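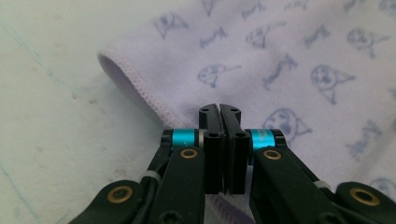

By Nantana Wiriya | Tuesday, February 10, 2026 | Visit reports

Celtura opened its Skendcombe lab to visitors for an afternoon, and I went mainly to see the software. The group is small and most of its work is on cloth: towels, shirts, pillowcases.

The first stop was the recording bench. An operator works a hand-held gripper with two black parallel fingers and a camera looking down along them. The towel was pale lavender with little cartoon figures printed on it, one side folded back so the stitched hem showed. Their perception lead told us the hem is what the model has to find. On printed fabric it used to pick up the drawings as edges, and the fix was more training clips with busy patterns, plus a loss term that favors long continuous lines.

Recordings go into a tool called Udier, which lines up the video with finger width and hand position. We were shown the review screen. It flags any clip where the streams drift apart by more than 20 milliseconds, and a person decides whether to keep it. Of the last 76 clips, 5 had been thrown out.

The planner is named Srisuk. It proposes a grasp point and an approach angle, then replans as the fingers close. I asked how often the grasp moves between the first plan and the last. They didn't have a number, but said it moves most on soft, thick fabric.

Control got the least time. The loop runs on a separate computer and will stop the arm if the planner goes quiet. I would have liked to see the logs.

The tour took 55 minutes. The next one is in September, and sign-up is at the front desk.

Search this site Enter keywords Go

Contact | Copyright 2026 | Back to top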